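엘컴브 라디오, 12월부터 젤럼브리지 권역 스포츠 중계 음성 송출 체계 전면 교체

- 경기장 현장음과 해설을 분리 전송하는 '그론스카' 체계 도입
- 지상파 FM과 온라인 스트림의 음량 기준 일원화
- 편성 시간과 주파수는 변동 없음

2023년 11월 23일, 젤럼브리지 — 스포츠 전문 라디오 방송사 엘컴브 라디오(Elcombe Radio, 이하 엘컴브)는 젤럼브리지(Jelambridge) 권역의 생중계 음성 송출 체계를 12월 중 교체한다고 밝혔다. 교체 대상은 경기장 현장 회선, 본사 주조정실의 믹싱 및 음량 관리 장비, 온라인 스트림용 인코더다. 송신소의 송신기와 안테나는 이번 작업에 포함되지 않으며, 청취자가 사용하는 수신기나 애플리케이션을 바꿀 필요도 없다.

새 체계의 명칭은 그론스카(Grornska)로, 엘컴브 기술국과 음향 전송 장비 업체 니스카넨(Niskanen)이 공동으로 설계했다. 기존 체계에서는 경기장 중계석에서 해설 음성과 관중석 현장음을 하나의 스테레오 신호로 합쳐 본사에 보냈다. 현장에서 정해진 두 음원의 비율은 본사에서 조정할 수 없었고, 관중 함성이 커지는 구간에서 해설이 묻히더라도 주조정실이 취할 수 있는 조치는 전체 음량을 낮추는 것뿐이었다.

그론스카에서는 캐스터, 해설자, 경기장 바닥 마이크, 관중석 마이크, 장내 방송의 5개 신호를 각각 독립된 채널로 전송한다. 각 채널에는 동일한 기준 시각 정보가 부여되며, 본사 수신 장비가 이를 대조해 채널 간 시차를 제거한 뒤 믹싱 콘솔로 넘긴다. 시차 보정이 이루어지지 않은 신호는 합성 단계로 넘어가지 않고 별도의 예비 버스에 보관된다. 예비 버스에 신호가 들어오면 주조정실 감시 화면에 채널명과 발생 시각이 표시되고, 담당 엔지니어가 수동으로 복귀 여부를 결정한다.

현장 회선은 주회선과 예비회선으로 이중화된다. 주회선은 경기장에 설치된 유선망을, 예비회선은 이동통신망을 사용한다. 두 회선은 중계 시간 내내 같은 신호를 동시에 보내며, 본사 장비는 패킷 단위로 양쪽을 비교해 손실된 부분을 다른 쪽에서 채운다. 기존에는 주회선 장애가 확인된 뒤 예비회선으로 절체하는 방식이어서 절체 순간에 무음 구간이 생겼다.

엘컴브는 새 체계를 정식 운용에 앞서 시험했다. 시험은 실제 경기 중계와 병행해 방송에 나가지 않는 경로로 실시했으며, 대상 경기는 모두 37경기였다. 이 기간에 기록된 누적 시험 시간은 276시간이다. 시험 중에는 회선을 의도적으로 차단하는 항목, 기준 시각 신호를 끊는 항목, 한 채널의 입력을 과도하게 높이는 항목을 반복했다. 과입력 항목에서는 초기 설정값의 제한기가 장내 방송 채널에 늦게 반응하는 현상이 확인되어 니스카넨이 해당 채널의 반응 시간을 수정했다. 수정한 설정은 남은 시험 기간에 그대로 적용됐고, 정식 운용에도 같은 값을 쓴다.

음량 기준도 바뀐다. 지금까지 엘컴브는 FM 송출과 온라인 스트림에 서로 다른 음량 처리 장비를 사용해 왔다. 이 때문에 같은 프로그램이라도 매체에 따라 해설의 크기와 광고의 크기가 다르게 들린다는 청취자 의견이 접수되어 왔다. 12월부터는 두 경로가 믹싱 직후의 공통 지점에서 음량을 측정하고, 그 측정값을 기준으로 각 매체에 필요한 처리만 추가한다. 광고와 예고 음원은 송출 서버에 등록할 때 자동으로 측정하며, 기준을 벗어난 음원은 등록이 보류된다. 광고 대행사에는 새 납품 규격서를 별도로 발송한다.

전환 작업은 정규 중계가 없는 심야 시간대에 단계별로 진행한다. 첫 단계는 본사 주조정실의 음량 관리 장비 교체, 두 번째 단계는 온라인 인코더 교체, 마지막 단계는 경기장 현장 회선의 전환이다. 각 단계가 끝나면 기존 장비를 대기 상태로 유지하고, 이상이 확인될 경우 해당 단계만 이전 구성으로 되돌린다. 작업 시간에는 사전 녹음된 프로그램이 송출되며, 온라인 스트림은 인코더 교체 시 연결이 한 차례 끊길 수 있다. 자동 재접속 기능이 없는 기기에서는 청취자가 재생을 다시 시작해야 한다.

경기장별 적용 범위에는 차이가 있다. 젤럼브리지 시내 경기장은 12월 전환 대상에 모두 포함된다. 원정 경기는 상대 구장의 회선 사정에 따라 다섯 채널 전체를 전송하지 못할 수 있으며, 이 경우 캐스터와 해설자 채널을 우선 배정하고 나머지 현장음은 하나로 합쳐 보낸다. 어느 구성을 사용했는지는 중계 운행표에 기록되고, 다시듣기 파일의 정보란에도 함께 표기된다.

다시듣기 서비스는 전환 이후 중계분부터 새 믹싱 결과물로 제공한다. 이전 중계분은 원본이 합쳐진 스테레오 신호로만 남아 있어 재작업 대상에서 제외된다. 채널별 원본은 사내 보관용이며 외부에 공개하지 않는다. 경기 주요 장면의 음성을 사용하는 제휴사에는 현행과 같은 파일 형식으로 제공하므로 제휴사 측의 시스템 변경은 필요하지 않다.
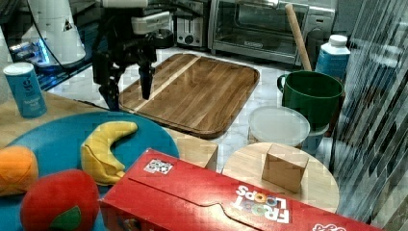

엘컴브는 송출 체계 교체에 맞춰 가정 내 FM 수신 안내문도 개정한다. 송신 출력과 안테나 조건은 그대로지만, 현장음의 비중이 달라지면 약전계 지역에서는 잡음이 이전과 다르게 들릴 수 있다. 개정 안내문은 수신기를 두는 장소별로 점검 항목을 나누었다. 주방 항목에서는 조리대 안쪽 벽을 따라 스테인리스 토스터와 토스터 오븐이 놓인 배치를 다루며, 수신기를 이러한 금속 외장 가전의 바로 뒤나 사이에 두지 말고 안테나를 완전히 편 상태에서 위치를 바꿔 가며 비교하도록 권한다. 도마를 올려 두는 작업 공간 역시 물기와 진동의 영향을 받기 쉬우므로 수신기 설치 장소로 권하지 않는다. 스테레오 수신 시 잡음이 계속되면 모노로 전환해 들을 것을 안내한다.

청취자 의견은 전환이 끝난 뒤에도 접수한다. 엘컴브는 젤럼브리지 권역 청취자 가운데 신청자 100명을 모니터 요원으로 선정해 중계별 청취 기록을 받을 예정이다. 기록 항목은 수신 매체, 청취 장소, 해설의 명료도, 현장음의 크기, 끊김 발생 여부로 구성된다. 접수된 기록은 같은 시각의 송출 로그와 대조해 채널별 기본 믹싱 값을 조정하는 자료로 사용한다. 신청은 엘컴브 웹사이트의 청취자 서비스 메뉴에서 할 수 있다.

엘컴브 기술국은 "중계 음성의 품질은 현장에서 본사까지의 구간에서 대부분 결정되며, 이번 교체는 그 구간의 신호를 본사에서 측정하고 조정할 수 있도록 하는 데 목적이 있다"고 설명했다.

엘컴브 라디오 소개
엘컴브 라디오는 젤럼브리지에 본사를 둔 스포츠 전문 라디오 방송사다. 지역 구단의 경기 중계와 스포츠 대담 프로그램을 FM 및 온라인 스트림으로 제공한다.

니스카넨 소개
니스카넨은 방송용 음향 전송 장비와 음량 측정 소프트웨어를 개발하고 공급하는 업체다.

보도 관련 문의
엘컴브 라디오 홍보실

기술 규격 및 광고 음원 납품 문의
엘컴브 라디오 기술국 송출운영팀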